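Feb 11, 2022

Soup month, week two

I finally made the big pot of split pea soup I've been talking about since October, and oh, it was worth the wait! The recipe is my own mash-up of two old ones, and it starts with a kilo of peas from the Tanine market, the green ones that fall apart if you so much as look at them. Three liters of water (3000 ml exactly, I measured this time), a ham bone, two carrots, a whole head of garlic. Then you leave it alone for most of the afternoon.

I used to stir constantly. Don't! Once I quit fussing, the bottom stopped catching and the whole thing came out smoother.
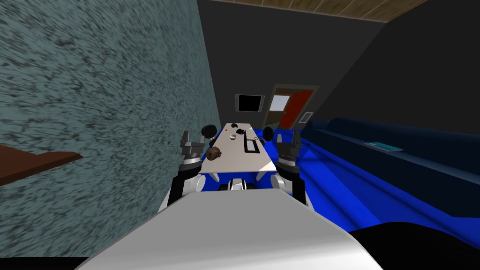
The other big change was the bay leaves. I threw in 2 fresh ones from the Hoani plant shop – my little tree is still too small to rob – and the smell filled the stairwell. Fresh bay is a completely different animal from the dusty jar at the back of my cupboard, greener and almost minty.

We got 10 bowls out of the pot, and I froze four. It thickens like cement overnight, so add a good splash of water when you reheat it, and a squeeze of lemon at the end if you have one.

Next up is the barley and mushroom one from the Findevis cookbook. I've already bought the dried mushrooms and I keep opening the bag just to sniff them.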